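Stukham Wind and Planning Project
Progress report to the Kasprzak Fund, 28/08/2023

Dear all,

We are delighted with how far this has come since we last wrote in March. Your grant of £500 for printing and hall hire has gone a very long way, and we still have a little left for the autumn.

The main job was to help people in Stukham understand the Hasix turbine application and how to comment on it. We ran five drop-in evenings, and the one at Pakus was so full that we had to borrow chairs from the chapel! In all, 108 residents sent written comments to the planning office before the deadline. Some were for the scheme, some against, and plenty just wanted clear answers on noise and access roads - all of them are now on the public record.

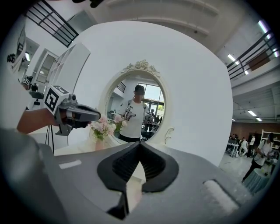
Pale pink flowers in a small vase.

The plain guide to the planning rules took longer than we had hoped. The council changed its noise guidance while we were halfway through, so Hollis Mahmoud rewrote two chapters and redrew the map of the footpaths. It is much better for it. The finished guide runs to 13 pages and the library has asked for more copies.

We have not yet managed the site walk for the upper farms. The track was closed for most of the summer and the landowner would like us to wait until the sheep are moved. We hope to go in the autumn, and you would be very welcome to join us.

Still to do: the second print run, a short talk at the school, and a reply to Hasix about the community fund. Receipts are attached.

With warm thanks,
The Stukham project team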